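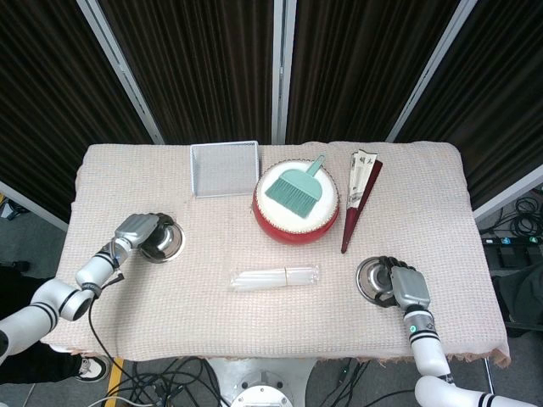
法治与社区 / 讲稿备注

开场别念标题,直接讲Dramlow仓库那个案子。08/03/2024宣判的,在座估计有人看过简报,没看过也没关系,两分钟讲完。

案情(快):
被告在Dramlow做夜班理货,前后拿走配件2,339件,经Masilela的二手铺子出手。一审定盗窃,店主那边另案,掩饰隐瞒犯罪所得。注意别把两个案子混着讲,上次彩排就混了。

数字从哪来:
2,339是盘点差额,不是起获数。起获的只有831件。律师抓的就是这个。差额里有没有正常损耗?有没有发错货?仓库自己的台帐改过三次,改的人没签名。
→ 这里停一下,让大家想。

法院怎么看:
831件,认。其余的,证据不足,不认。量刑按831件的价值算。有人觉得判轻了,Q&A肯定会问,先准备好。
回答要点:存疑的部分归被告,老规矩。仓库有损失可以走民事,门槛不一样。

第二部分,取保期间又出事

这段容易讲乱,慢一点。
去年11月被告取保。条件:不得离开本市,不得接触证人,每周报到。
然后他去找了Ashwin Murthy,当班的另一个理货员,证人。在停车场,说了什么双方讲法不同。Murthy说是塞钱让他改口,被告说是还钱。金额3,007,有零有整,辩方就拿这个说事:谁行贿给七块零头?
(这里一般会有人笑,等一下再往下)
检方:转帐备注写的"帮忙"。借条没有,聊天记录里也从没提过借钱。
结果:取保撤销,收押。妨害作证另行起诉,还没开庭,所以今天只讲程序,不评对错!!切记

监控问题
Ukton的系统,夜间录像只留70小时,到点自动复盖。报案晚了,关键那几晚全没了。能用的只剩门禁记录。
门禁卡能证明卡进去了,证明不了人。辩方问得很细:卡借没借过?班长有没有代刷?证人说"有时候"。就这三个字,后面少认了一大块。
给企业的同事提醒:留存时间自己去查一下设置,别信默认值。发现帐不对,先导出,再开会。

关于运输那家
Braradex的司机也被问过话,没有立案。不要点名,不要猜。有人追问就说没有公开材料。

Lâm Cù律师的部分
她讲十五分钟,证人保护和报警流程。我只负责接话筒。她的名字念准,提前问她本人。
她讲完我补一句:证人被人找上门,当天就报,别自己先去谈。Murthy隔了四天才说,庭上被问了快一个小时为什么。

可能的提问
——能不能看判决书?公开的部分可以,主办方群里发。
——店主判了没有?没有,在等鉴定价格。
——仓库有没有责任?管理上有,刑事上没有。
——东西还了吗?起获的已经发还,剩下的在打民事。
——我们小区快递老丢怎么办?会后单独聊,不然收不住。

时间不够就砍门禁那段,留证人那段。
投影第6页日期写错了,讲之前改掉,一定一定要改。
话筒交给Lâm Cù之前报一下茶歇时间。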